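Reviews > Household > Cleaning > Wipes

Jodska Metal & Paintwork Wipes: a lot of promises for a packet of wipes 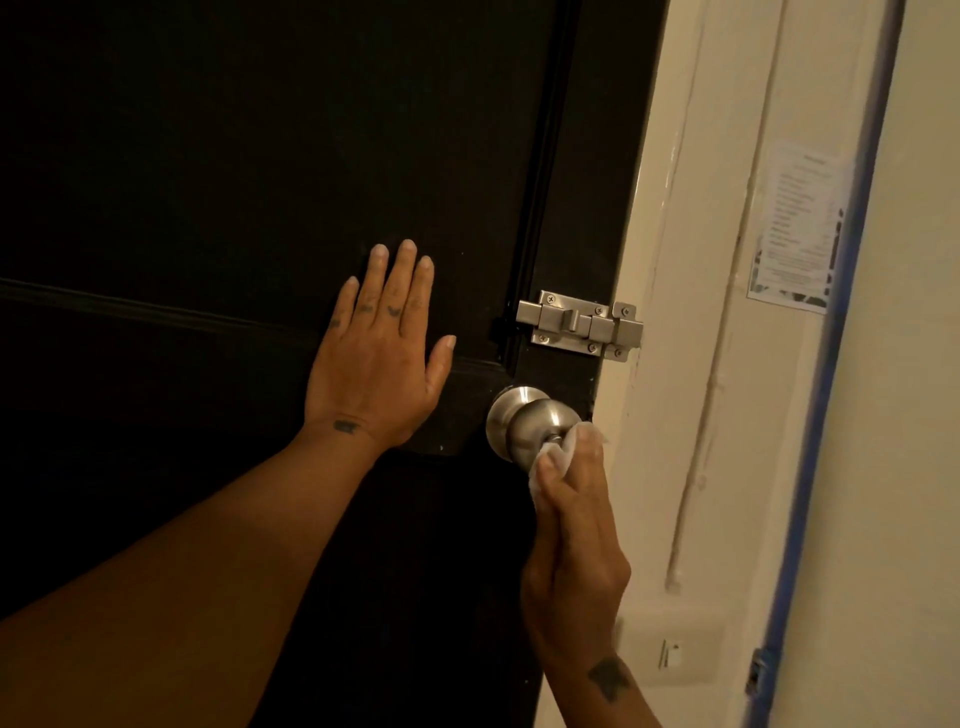
I don't like paying extra for wipes. Most of the ones sold for a particular job are the same damp square as the ones sold for any other job, with a different picture on the packet, and I went into this assuming Jodska would be no different. Having got through most of two packs since July, I'd say I was about two thirds right.

The claim is that one wipe will clean brushed steel and painted wood together without smearing the first or dulling the second. That suits me, as all the inside doors in our house are black and all the knobs are steel. Black paint was my idea. It looks very smart in the evening and at nine in the morning it shows every fingerprint in the house. Anyone thinking of doing the same should know that it's the bit round the knob that suffers, and that cream frames next to it don't help.

So, the good part first. On the knobs they do what they say. Finger grease comes off in one go and the steel dries without the rainbow streaks I used to get from the Brilska spray. You need to follow the grain of the brushing, which the packet mentions in very small print on the back, and you need to get in behind the ball where it narrows down to the plate. People skip that part. I find it easiest to bunch the wipe up small and pinch it round the neck with my fingertips, with my other hand flat on the door so it doesn't swing about. A folded wipe is no use for this, it just slides over the top. Bolts and latches are more of a fiddle and I ended up using a corner of the wipe over a fingernail.

Now the paint. Matte paint is the hard test and I don't think these pass it. The marks lift, yes. But if you press at all you leave a faint shiny patch, and on a dark door you'll see it from the stairs when the light is on. I did the first door with some enthusiasm and regretted it. Since then I've wiped lightly and gone over it straight away with a dry cloth, which works better, although at that point I'm using two things where I was promised one. Panel mouldings are a nuisance as well. The wipes are thin and they shed a bit of white fluff along any sharp edge, and white fluff on a black ridge is worse than the dust that was there before.

What they won't do is touch scuffs. The packet says "removes everyday marks", and I suppose it depends what sort of days you have. Pale specks where the paint has been knocked are missing paint, and no wipe is going to put it back. For those I've gone back to a tiny brush and the leftover tin – Hamer black, matt, reference 612 on our lid – and it took less time than all the rubbing had.

My neighbour Quyên Trịnh, who has the same knobs and a good deal more patience, uses warm water with a drop of washing-up liquid and an old cotton T-shirt. I tried her way on one side of the bathroom door and Jodska on the other. On the steel I could tell the difference if I got up close, with Jodska slightly ahead. On the paint hers was better, and cost nothing.

A few smaller grumbles. The sticky flap on the pack gave up after 6 days, and the top wipes dried out. I keep them in a sandwich box now. The lemon smell is strong and hangs about in a small room. There are meant to be up to 13 doors in a pack, according to the front, but I can only think they mean cupboard doors, or doors belonging to somebody very tidy.

Would I buy them again? For knobs, bolts and the kitchen taps, probably, if they were on offer. I got mine at Vũ on the high street, where they sit next to the plain ones at half the price, and next time I'm going to try the plain ones on the steel before I decide. For black paint, no. Get a soft cloth.

2 out of 5 for paintwork, 4 out of 5 for metal.

13 comments | 6 shares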